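Jandik Parents' Room: where we are as of February

Hi Sunil, you asked for the short version this time, so I'll try! The Cormier grant has now carried us through the first stretch of the new-parent drop-in, and mornings are busier than I ever planned for. We had 22 families on the books at the end of the month. Most of them come over from Jemau on the early bus, which gets in before we open, so I've started unlocking at 8:30 and putting the kettle on. 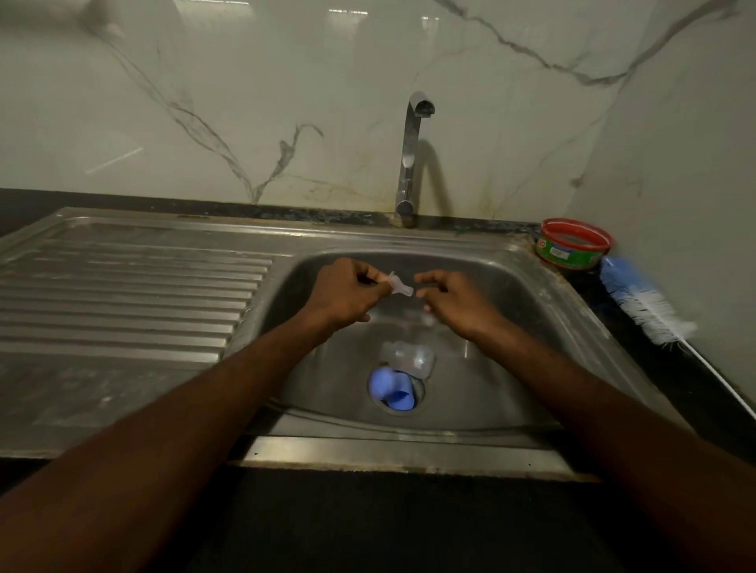

Money first, as I know that's what your board turns to. Of the 4000 you released in the fall, the biggest chunk went on rent and heating, then the feeding sessions, then printing. The feeding sessions are the part people talk about at home. We take bottles apart at the steel sink and go over the fiddly bits, and a small clear nipple pinched between finger and thumb gets more questions than anything on my handouts. I've ordered 40 more of those handouts anyway — the Clurkach clinic wants a stack for its front desk.

The sleep talks have been slower. We ran three and the last was half empty, partly my fault for putting it right on top of school pickup. Petrică Ardeleanu has offered to move it to the evening and bring his slides on night waking (they're good, I've sat through them twice).

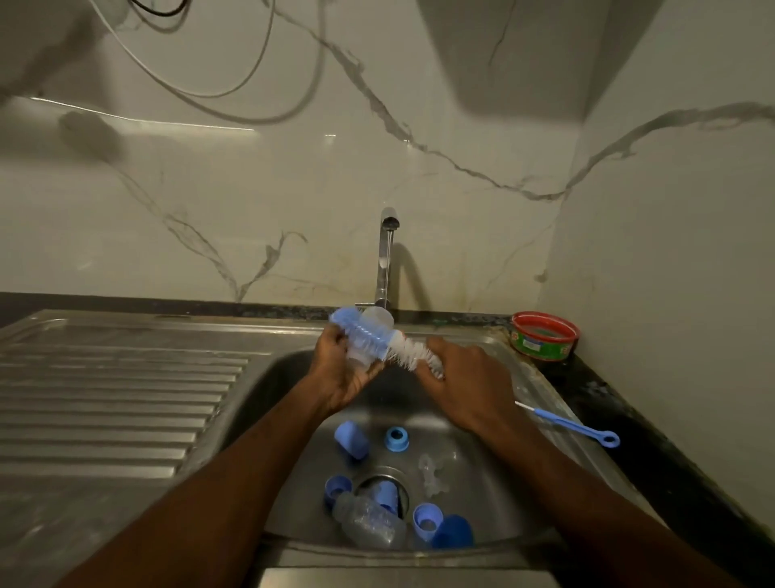 Bottle brush and running water at a feeding session.

Still open: the stroller ramp. The landlord has the quote and I'm chasing him. I'd also like to shift what's left of the printing money over to bus fares, if you're okay with that. Drop me a line either way and I'll redo the budget sheet before the next payment is due.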